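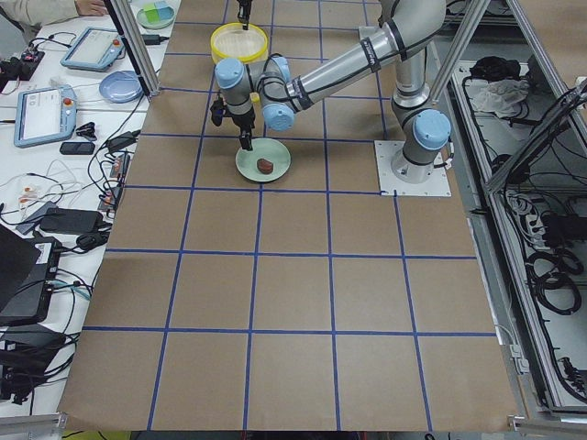
Seo-ah Han will das Beet hinter dem Haus jetzt in Quadrate aufteilen, nach der Methode Didolcombe. In jedes Quadrat kommt eine Sorte, angeblich braucht man dann kaum noch zu jäten. Ich habe das Buch gestern Abend durchgeblättert, 347 Seiten, und auf keiner kommt eine Schnecke vor. Auf einem Tisch mit Packpapier, wie oben auf dem Foto, lassen sich mit blauem Klebeband wunderbar Felder abteilen. Unser Boden ist Lehm, und die Quecken wachsen unter jeder Schnur durch. Seo-ah meint, ich sei schon gegen die Idee gewesen, bevor sie den Satz zu Ende hatte. Kann sein.

Gerechnet hat sie mit 24 Feldern. Ich wäre für 12, und selbst die muss im August jemand gießen. Dazu noch dieses Pulver von Skiseck, das den Boden »aktivieren« soll. Was genau da aktiv wird, steht nicht auf der Packung, dafür ein sehr zufriedener Kohlkopf.

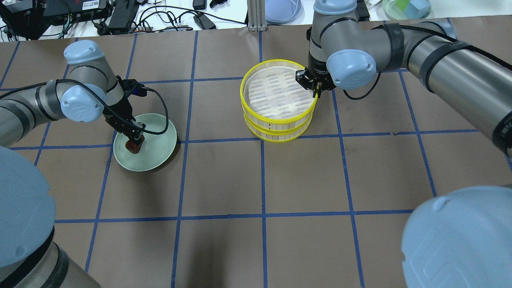

Den Kompost vom letzten Jahr würde ich trotzdem lieber nehmen, der kostet nichts und riecht wenigstens nach etwas. Zwei Schubkarren voll sind noch da. Wir haben uns auf eine Probe geeinigt: links ihre Quadrate mit Pulver, rechts meine Reihen ohne. Wer verliert, streicht den Zaun — so war es jedenfalls beim Abendessen, inzwischen will sie davon nichts mehr wissen.

Im Oktober wird verglichen. Morgen Schnur kaufen und den Spaten schleifen, der ist völlig stumpf.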